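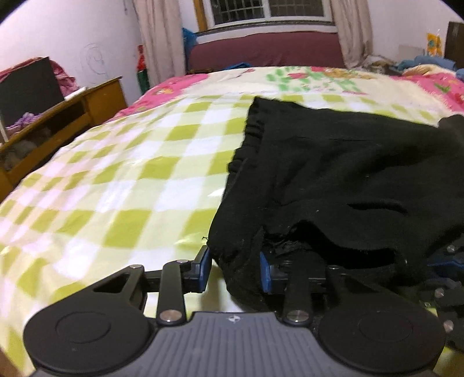
Left finger lags on close, pads and screws already checked
Forum: Hand-held grippers > Setup and upkeep

plelitow_pat
Hello all, long-time reader, and I finally have something worth bothering you with. I look after the pair of hand-held grippers for our garment folding work at Clollavgate, and one of them has started closing unevenly. The right finger comes in nice and smooth, and the left one hangs back a moment and then sort of hops to catch up. It's only a hair, but with thin cloth that hair is the difference between picking up one layer and dragging along two.

So far I have wiped both blue pads with a damp cloth and let them dry overnight, checked that the big pivot screws are snug, and blown the dust out with a hand bulb. It's a little better for the first few picks and then the hop comes back. We're at 493 picks since the last full cleaning, if that tells anybody anything. Where would you look next?

baloch_bench
Welcome out of the shadows! My money is on the pivots, and I'd bet they're too tight, not too loose. Everybody (me very much included) snugs those screws until they feel good and solid, and then the link binds at one point in its travel. Back the left one off an eighth of a turn, work the finger open and shut by hand a dozen times, and feel for the spot where it drags. If the drag is gone, put a tiny dab of threadlocker on it and leave it be until morning.

rimelrunner
I'm going to disagree with my friend up there, with love. Before you touch any screw, look for lint! Black cotton is the worst stuff in the world for this. It sheds, the fluff works its way in around the link, and it packs down like felt. A hand bulb just pushes it deeper. I use a soft paintbrush and a strip of tape folded sticky side out, and I do it every 12 garments whether it needs it or not. What were you folding when it started?

plelitow_pat
Black pants, rimelrunner, so you may be onto something. We lay them out flat across the bed and bring the two grippers in from either side, one up by the pocket and the other lower down. 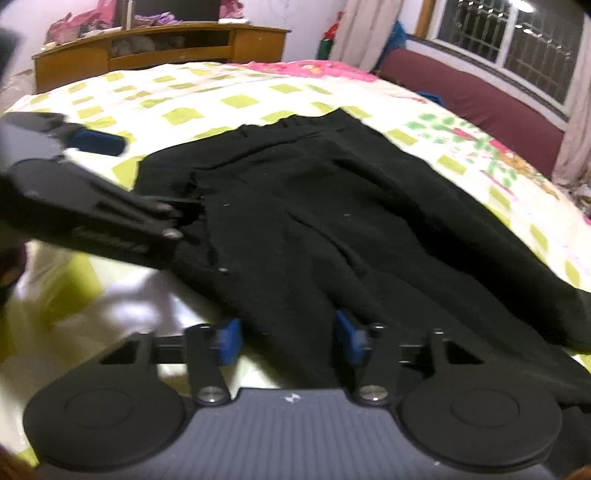 Black pants laid out on the bed, both grippers in. You can see the light specks on the cloth.

rimelrunner
Oh, those specks! I rest my case. Run a lint roller over the pants before you start, too. It saves you half the brushing later on.

baloch_bench
Specks on the cloth don't prove there's fluff in the joint, though. I've opened up plenty that looked spotless and still hopped, and easing the screw fixed every one. But fine, brush first, it costs you nothing. Just please don't oil it afterward. I did that once and had greasy fingerprints (gripper prints?) on a whole stack of pillowcases.

quietcog
Jumping in to say you can tell the two apart without taking anything off. Close it very slowly by hand. If it catches at the same place every time, that's a tight pivot. If the catch wanders around, that's usually fluff. And swap the pads left to right while you're at it, to rule out one of them rubbing. Our shop does a complete teardown at 2000 picks and I wouldn't go longer.

plelitow_pat
Okay, I did the slow close at lunch and the catch wandered, so I went in with the brush and pulled out a gray little worm of lint from behind the left link. Much smoother! There is still a faint drag near fully open, though, and that one stays put, so baloch_bench, I'm easing the screw tonight. I'll run 2 pairs of pants in the morning and report back.

baloch_bench
I'll take half a win. Mark the screw head with a paint pen before you turn it so you can find your way home again.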